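Comparing two grippers on a bin-picking bench

If you have two grippers and one arm, sooner or later somebody asks which one is better. The question only has an answer if both grippers get the same bin, the same objects and the same number of tries. This page sets out how we run that comparison at Grullgate. It takes most of a day for two grippers, including the changeover.

We will call the grippers Brura and Berge, after the two finger designs we tested in May. Both have long flat fingers. The Brura fingers are stiffer and the Berge fingers give a little at the tip.

What you need

An arm with a wrist you can unbolt without disturbing the cabling
Two sheet-metal bins with sloping walls, side by side
A bar clamp
A fixed camera looking down at the workspace
A set of objects you are prepared to lose
A small brush for dust and crumbs
A spreadsheet or a paper tally

Step 1: Fix the bin

Clamp a corner of the main bin before you do anything else. A finger that pushes on a wall with any force will shift a loose bin by a few millimetres, and after an hour the arm and the camera no longer agree on where the floor is. Pull on the bin by hand once the clamp is tight. If it moves, clamp it again.

Step 2: Set the floor height

Bring the closed fingertips down slowly over the middle of the bin until they just hold a sheet of paper, then back off by the thickness of a second sheet. Record that height as your floor. Repeat near each corner. Cheap bins are rarely flat, and you want the highest of the readings. Do this again after every finger change, even if the drawings say the two sets are the same length. Ours were meant to match and didn't.

Step 3: Choose the objects

Pick shapes that are awkward in different ways. We use hard blocks with flat faces, something soft and fuzzy, and something clear and shiny for the camera to struggle with. Avoid a set made up entirely of cubes. Every gripper looks good on cubes.

Keep the colours well apart if your detector relies on them. Grey objects in a grey bin are a separate test and should be run on another day.

Step 4: Warm up and check the cables

Run the arm through its full range with nothing in the bin. Watch the wires and tubes at the wrist the whole time. They need enough slack to let the wrist turn and not so much that they drop between the fingers and the wall. Saodah Lau does this check at half speed with one hand on the stop button, and I'd recommend the same.

Step 5: Run the trials

We do 134 picks per gripper. Tip the objects in, let them settle, and leave them where they land, including hard up against a wall. Straightening an object by hand spoils the trial. Each pick is scored as one of these:

Clean: lifted on the first close and held to the drop point
Retry: lifted on the second or third close
Drop: lifted and lost on the way
Miss: never lifted

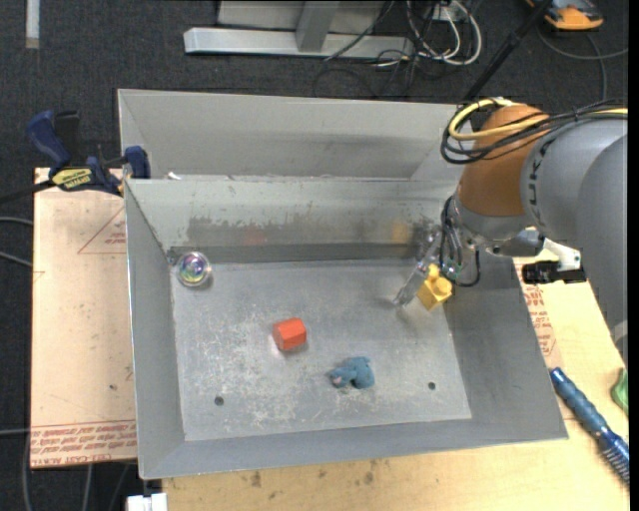 Write down where the object was as well as the score. Most of the difference between our two grippers came from picks near the walls and corners, where a finger has to get down the slope without riding up on it. In the middle of the floor there was very little in it. Of the 18 misses with the Brura fingers, nearly all were close to a wall. Berge did better there but dropped more of the heavy blocks.

Cap the arm at 50 per cent speed for the first round. You can raise it later, but raise it for both grippers.

Step 6: Swap and repeat

Change the fingers, redo Step 2, and brush out the bin before you restart. Our controller is a Lastero unit and keeps the old tool offset until it is restarted, so check the offset on screen after the swap. Hidayah Pasaribu caught this on our first attempt, 56 picks into the second set, and we had to throw those results out and begin again on Monday.

Reading the results

Compare clean picks first, then drops. A retry costs time, but a drop can put an object somewhere the camera can't see it. If the two grippers come out within a few picks of each other, run another set before you choose. Keep the raw tally with the object positions, as you will want it when a third set of fingers arrives.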